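Bringing Home a Second Cat
Speaker notes, Gedus Cat Rescue adopter evening, Andrade Hall, Cutava
March 28, 2022

Talk runs 20 minutes, then questions. Handouts are on the chairs. Lights half down after the first slide.

Slide 1. Title

Say hello, wait for the back rows to sit. Mention the restrooms and that the side door locks at the end of the evening.

Ask for hands: who has one cat now? Who has had two cats that didn't get along? Usually there are a few. Tell them the second group can help with questions later.

Slide 2. Why we give this talk

Gedus placed 779 cats last year. A fair number went to homes that already had a cat. When one of those comes back to us, the form nearly always says "fighting with resident cat." In many cases the two cats met on the first day, in the living room, with the carrier door open.

Most cats can live with another cat. Plenty of them never become friends. They share a house, use different chairs and pass each other in the hall. Count that as a good result. Say this early, as people come in hoping for two cats asleep in one basket.

Slide 3. Choosing the cat

Match energy before you match looks. An old cat who sleeps all day does not usually want a kitten. If the resident cat is young and rough, look for another young one who likes to wrestle.

Male or female matters less than people think. Spayed and neutered matters a lot. Ask the shelter whether the cat lived with others before and how it went. Our cards have a line for this now.

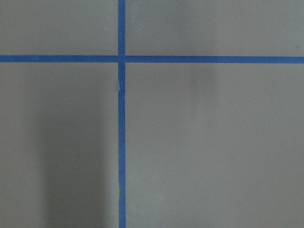 Slide 4. The spare room

The new cat gets one room with a door that closes. A bathroom will do if it's all you have. Litter box at one end, food and water at the other, something to hide in, something to scratch. A cardboard box on its side is a fine hiding place.

Leave the cat alone for the first evening. Sit on the floor later with a book and let it come over. Some walk out of the carrier and start eating. Some stay under the bed for days. Call the vet if a cat goes a full day without eating, and don't wait that long with a kitten.

The resident cat will know by the first hour. Expect it to sit at the door. Hissing at the door is normal. So is ignoring the door completely.

Keep the resident cat's routine the same. Same breakfast time, same spot on the bed.

Slide 5. Smell first

Swap blankets. Put the new cat's blanket near the old cat's food, but not right up against it. If the old cat walks away from its bowl, move the blanket farther off and try again at the next meal.

After a few days, swap rooms for a short time. New cat explores the house, old cat goes in the spare room. They don't see each other during the change. This takes two people or one person and a carrier.

Feed on both sides of the closed door. Begin with the bowls well back and bring them closer over several meals.

(Pause here. Someone always asks about plug-in diffusers. Answer: they may help some cats, they won't replace the steps, ask your vet.)

Slide 6. Seeing each other

Use a screen or a gate. We lend out the Clesideck gate, which fits a standard doorway and is tall enough for most cats. Good jumpers will need a sheet hung above it. Sign-out list is at the back table. Please bring them back when you are done. We own 12 and last December every one of them was out.

First look should be short. Put down treats, let them see each other, close the door while things are still calm. A minute is enough. 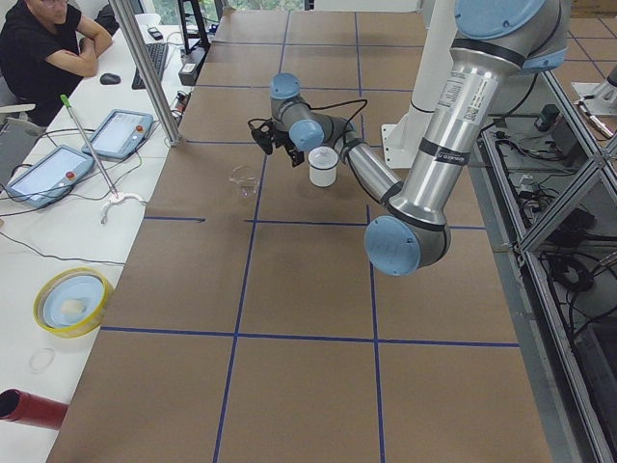

Robot arm with a black gripper above the table, white cup below.

Slide 7. What to watch for

Fine: looking and looking away, slow blinking, sniffing the gate, a short hiss and then back to the food.

Not fine: a hard stare that doesn't break, ears flat, low growling, tail lashing, rushing the gate. Slide a piece of cardboard or a pillow between them and end the visit. Don't pick up an upset cat. Don't shout.

If it goes badly, go back a step and stay there for a few days. Going back is common. Tell the story of the tabby and the gray who needed all winter, but keep it short.

Slide 8. The same room

Tire them both out with a wand toy first. Trim claws the day before if they'll let you. Open the gate and keep playing, with one person per cat if you can. Leave both doors to the room open so nobody gets cornered.

Build up the time over a week or more. Separate them whenever you go out, until you have had a good long run of quiet days.

Slide 9. House setup

One litter box per cat, plus one more. Put them in different places. Three boxes in a row in the basement work like one box, and one cat can guard the stairs.

Separate food bowls, out of sight of each other if either cat eats fast. More than one water bowl. High places on both sides of the room, so a cat can get up and away. A shelf over the couch is plenty if the cat will use it.

Slide 10. When to get help

Any injury. Any cat peeing outside the box. A cat that stops eating or won't leave one room after several weeks. See the vet before anyone else. A cat in pain can start fights, and so can a cat that doesn't feel well.

After that, call our advice line. The number is on the handout.

Slide 11. Questions

Repeat each question into the microphone. If there is nothing at first, start with "How long does it take?" Answer: two weeks for an easy pair, a few months for a hard one.

Remind them about the gates and the sign-out list. Collect spare handouts. Chairs go back against the wall by the kitchen.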